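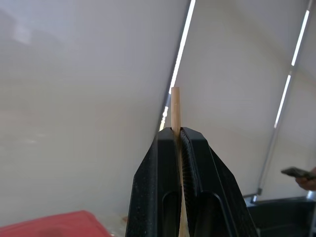

A dowel clamped at the fingertips, with the ribbed pad along the right finger.

Reviewed 24/10/2020

I've been running the Cuvico finger set on our two-arm cell in Clusberg for 25 shifts now, and I'm a fan! Swapping out the old fingers took me 40 minutes for the pair, most of it spent chasing a dropped screw. The pads are what sold me. Fine horizontal ridges, good bite on bare wood, and they clean up with a dry toothbrush.

Setup is easy if you zero the grippers before you tighten anything (I didn't, the first time). Close them fully, check the tips meet, then snug the screws a little at a time. 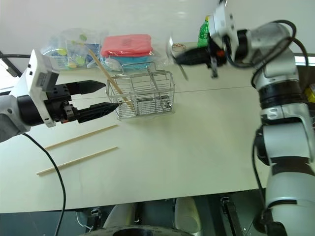 Chopsticks into a wire basket is my standard check after any change, and it's a mean one. Thin sticks show up a crooked finger right away. Yupin Jaidee in our Gerkstead shop got me into wiping the pads every 20 cycles – a habit I'd pass on to anybody.
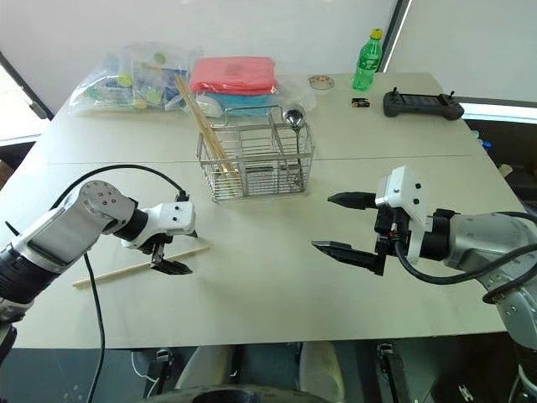
Cable slack needs a look too, with the elbow bent as far as your program takes it. Mine was snagging until I moved one tie. My only gripe is the instruction sheet, five pages of tiny print and no torque value for the pad screws. I'd still buy another set tomorrow.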